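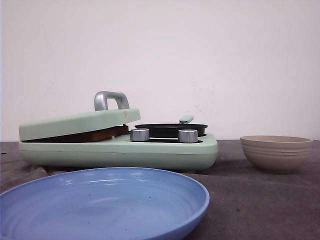 Posted by Totomum office, 29/03/2020

About Totomum

Totomum is a small preschool in Pradine. We take children from the age of two until they start kindergarten. The school rents the ground floor of the old Fovetti building on Patrício Street, across from the bus shelter. The entrance is on the side, through the green gate. The front door belongs to the dentist upstairs, and they would like us to remind you of that.

How we started

Totomum began as a morning playgroup in a church hall. We had to put everything away in cupboards by noon, so most of our first year was spent stacking chairs. When the Fovetti print shop moved out of its building, the ground floor came up for rent and we took it. The floors were in bad shape and there was one sink for the whole place. We put in child-height sinks, moved a wall, and opened up the back so the children can get to the yard without going through the hallway.

The name doesn't mean anything. It was what one of the children in the playgroup called the snack basket, and it was already on the sign-up sheet when we needed something to put on the lease.

What a day looks like

Doors open at 7:45. Children who come early have breakfast with us if they want it. Please tell us the evening before so there is enough oatmeal.

Mornings are for free play, indoors or in the yard. There is always a grown-up at the sand table and another near the climbing frame. Pretend play, blocks, paint and books are out the whole time and the children move between them as they like. We go outside in rain. A child who has no boots can borrow a pair from the rack, but we run out of the small sizes.

Lunch is cooked here. We post the menu by the coat hooks and it repeats every four weeks. After lunch the younger ones sleep and the older ones have a quiet hour with stories or drawing. Pickup is any time between 2:30 and 5:15.

We don't use worksheets and we don't teach reading. Children who are interested in letters find plenty of them on the walls, and we help them write their names when they ask.

Groups

Each adult looks after up to six children. The younger group and the older group have their own rooms and share the yard. Children change groups when a place opens and when we and the family agree they are ready. It doesn't depend on a birthday.
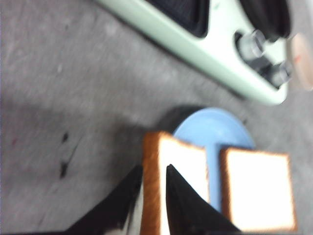 One mother wrote to us after her son's first term that she had expected more structure and had been worried about it for weeks. She said that what changed her mind was seeing him put on his own coat, badly, and refuse help. She also asked whether we could send home less sand. We have put a brush by the gate.

Settling in

New children start with short visits. A parent stays for the first few, then leaves for half an hour, then for a morning. Some children are done with this in a week and others need a month. Please don't book a work trip for the first two weeks. Once you say goodbye, go, even if there are tears. We will call you if the crying doesn't stop.

Fees

The full-time fee is $575 a month, with lunch and snacks included. Half days are available in the younger group only. Brothers and sisters get a reduced rate, which the office can work out for you. We bill on the first of the month.

We are closed for the whole of August and there is no charge for that month. We are also closed on public holidays. Snow closings follow the Pradine public schools.

Visiting and places

There is a waiting list for the older group. To visit, write to the office and we will offer you a time in the morning, when you can see the rooms in use. Bring your child along. Street parking on Patrício is metered, and the lot behind the building is for the dentist's patients.

Contact

Totomum Preschool
Patrício Street, Pradine (side entrance)
Office hours 8:00 to 12:00

Enrollment forms
Lunch menu
Closing dates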